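4. Moving the Solver to Compiled Code
Figure 1. Two arms holding a small open cardboard box above a long white table.

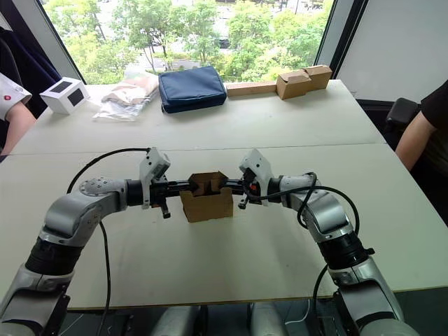 4.1 Where the time was going

Before we changed a single line, we spent a good while simply watching the old scripts run, and we would gently urge anyone starting on similar work to do the same. The solver at the heart of Trutura had grown up over several years in an interpreted language, and it was a pleasure to work with – short, readable, and easy to hand to a new student. It was also slow. A full pass over the test set of 1357 sparse systems took long enough that most of us started it in the evening and looked at the results over breakfast.

Our first guess, shared by nearly everyone in the group, was that the matrix factorization would be to blame. The profiler told a different story. Most of the time went into building the matrices in the first place, where a small helper function grew its arrays one entry at a time. Setting aside the memory up front, a change of 11 lines, made the wait a good deal more bearable before any compiling had been done at all.

4.2 What we chose to compile

We then moved the assembly loop and the two inner update steps into a compiled library, which we call Coltier, and left everything else as it was. Morrison and Makori had argued early on for rewriting the whole package, and there is a fair case for that, but we wanted users to be able to keep their own scripts. The calls into Coltier take the same arguments in the same order as the old functions did.

Small problems gained very little. For systems with fewer than around 200 unknowns, the cost of passing data back and forth ate up nearly everything we had saved, and the older code was sometimes the quicker of the two. From 500 unknowns upward the compiled version was faster in every run we made. We therefore kept both paths and let the user set the switching point by hand – the right value depends a great deal on the machine, as we discuss in Section 5.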